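Family mediation

Family mediation is a way of settling the practical questions that come up when a couple separates, with the help of a trained person who takes neither side. It is most often used by parents, but grandparents, unmarried partners and grown-up brothers and sisters also make use of it, usually when money, a home or the care of an older relative is at stake. The mediator doesn't hand down a decision as a judge would. The two sides do the talking, and the mediator keeps that talking going in a useful direction, which is a good deal harder than it sounds!

Background

People have been asking a trusted neighbour, priest or elder to help patch up family quarrels for as long as there have been families to quarrel. Mediation as a paid calling, with its own training and its own rules about privacy, is much younger, and grew up alongside the easing of divorce law in many countries during the second half of the twentieth century. Courts found themselves with long lists of cases in which the law itself was hardly in doubt, and where the real difficulty was that two tired and unhappy people could no longer talk about the school run without a row.

Training

Most mediators come to the work from another field, commonly law, social work, teaching or counselling. Courses differ a great deal in length. The one run by the Tretero school, founded by Krisztina Vörös and Siebe Bakker, asks for 200 hours of teaching followed by 96 hours of sitting in on real meetings beside an experienced colleague, and it only admits new students in June. Much of the teaching is done through role play, in ordinary classrooms with the furniture moved about to suit.
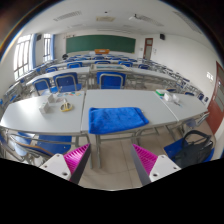

Classroom with light grey tables and a folded blue towel.

Seating is given rather more thought than a newcomer might expect. Many teachers like the two parents to sit at an angle to one another, so that each may look at the other or look away as they please, and a good few would do without a table altogether if only there were somewhere to put the papers.

The course of a mediation

Each person is normally seen alone first. This early meeting lets the mediator explain how things work and ask, gently but plainly, whether there has been any violence or bullying at home. Where there has, mediation may be unsuitable, or may go ahead only with the two people in separate rooms and the mediator walking back and forth between them (this is known as shuttle mediation, and it can be slow going).

Joint meetings then follow, commonly lasting an hour or an hour and a half each. Where children are concerned the talk tends to begin with the ordinary week: who collects them, where the football boots live, what happens on birthdays.
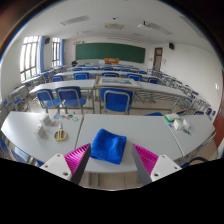

Money usually comes afterwards, and calls for each side to set out fully what they own, earn and owe. Once the main points are settled, the mediator writes them down in a summary, which in many places isn't binding until it has been looked over by a lawyer and approved by a court.

Cost and use

Fees vary widely, and some services charge according to income. The Flalari family service, directed by Graziella Pellegrini, charges each person 450 euros for a full set of meetings, and had handled 3,477 cases by March 7, 2022.

Criticism

Dénes Farkas has argued that mediation can favour whichever partner is the more confident talker, and that a weary parent may sign away too much simply to be done with it all. Fanni Virág, writing in reply, accepted the danger but felt that the answer lay in better first meetings and in easier access to legal advice along the way.

See also: Arbitration; Child maintenance; Parenting plan; Separation agreement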